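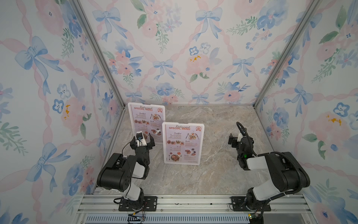

Vitória Lobo

Ciltari Ribbon & Peony Wallpaper

I have hung a lot of paper in my life and this is the one I keep coming back to! It's a watercolor print on white, with soft pink ribbons looping into a diagonal lattice, pale blue bows, pink and blue blossoms and little sprigs of green. The big peony-like flower is my favorite part of the whole thing - sweet, but with enough going on that you find new bits of it for weeks.

The paper itself is a paste-the-wall type, so you brush the paste on, hang the strip dry and slide it into place. It's forgiving stuff. You get a few minutes to nudge the lattice until the ribbons meet at the seam, and a damp sponge takes off any paste that squeezes out.

Where it works
Small rooms, mostly. Powder rooms, breakfast nooks, the back of a bookcase, a tea corner. People worry that a pattern this busy will crowd a small space, and I say go ahead and run it around all three walls. Filipa Tavares papered her cafe alcove in it last October and now wants the hallway done too (I told her to order early).

Keep the floor and the furniture quiet. Gray-beige looks lovely underneath, and warm colors stand out well against the blue - toast, orange, a good brown crust. 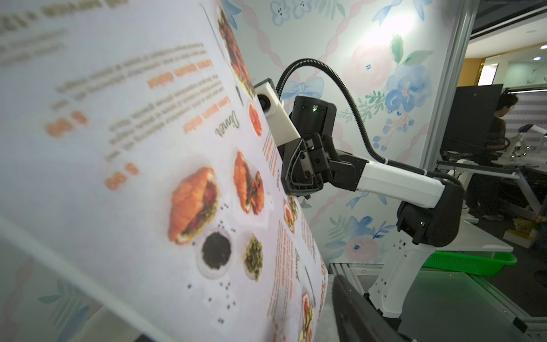
Ordering
Item 2362 is the full roll and item 2501 is the sample sheet. Please get the sample first, tape it up and look at it in the morning and again with the lamps on. The blue changes more than the pink does.

Add two extra rolls if your room has lots of corners, and check that the batch numbers match before you cut anything. Leftovers make wonderful drawer liners!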